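### 3.2 Walking guides and the idea of the surviving street

The second group of sources consists of walking guides to Uvcombe printed for visitors between the arrival of the railway and the First World War. The local studies collection holds 80 of them, most bound in paper and many missing their maps. They were cheap, they went out of date quickly, and few households kept them, so the collection almost certainly underrepresents what was sold at the station bookstall.

Perron (Brittany Perron's unpublished thesis remains the only full-length study) treats the guides as advertising. She notes that nine of them were paid for by hoteliers on Srour Street and that their routes end, without exception, at a hotel door. Her reading explains the routes well enough. It does less to explain the language, which dwells on buildings that a paying guest could not enter and in several cases could not see from the footpath. The granary behind the Corn Exchange is described in almost every guide, although by then it was enclosed on all four sides.

We follow Moussa and Issa in reading these passages as claims about continuity. The authors of the guides were writing while the lower town was being cleared for the new quay, and the favoured word for any building older than the clearances is "surviving". A surviving doorway, a surviving gable and a surviving pump all appear within a single page of the guide issued by the printer Cedari. The term is applied without much regard for age. The pump was younger than some of the readers.

To test how widely the habit was shared, we transcribed every sentence in the guides that names a building, 2285 in total, and coded each for age, condition and the presence of a comparison with the past. Of these, 278 refer to a structure that had already been demolished. Transcription was done by hand from the originals, as the microfilm is poor and the smaller guides were never filmed. Two coders worked independently and differences were settled in discussion with Hala Issa, whose knowledge of the old street names resolved most of them. The coding sheet is given in Appendix B.
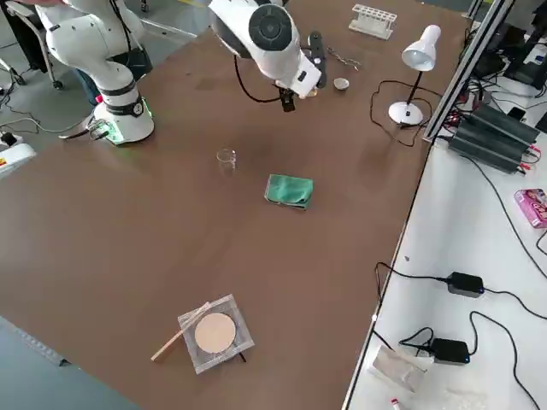 *Figure 4. Two white robot arms at a brown tabletop.*

### 3.3 Demolished buildings as stops on the route

The sentences about demolished buildings are not spread evenly. They cluster at the beginning of a walk, usually at the old market cross, and thin out as the visitor approaches the harbour. Akl has suggested that this reflects the order in which the town was cleared, but the dates do not support him. The harbour end went first.

A more likely explanation lies in how the guides were compiled. Later authors copied the opening pages of earlier ones, often word for word, and rewrote only the sections where a new hotel or tea room had to be mentioned. The Unadus guide, for example, directs the reader to admire the carved bargeboards of the tollhouse, which had been pulled down before its publisher set up in business. The same sentence, with the same misspelling of "bargeboards", is found in the Cedari guide.

Copying does not make the passages worthless as evidence. A visitor standing at the market cross was asked to picture a building that had gone, and was given its colour, its owner and the programme of a fair once held in its yard. Section 4 considers how readers responded, using the pencilled notes left in the margins of the Srour Street copies.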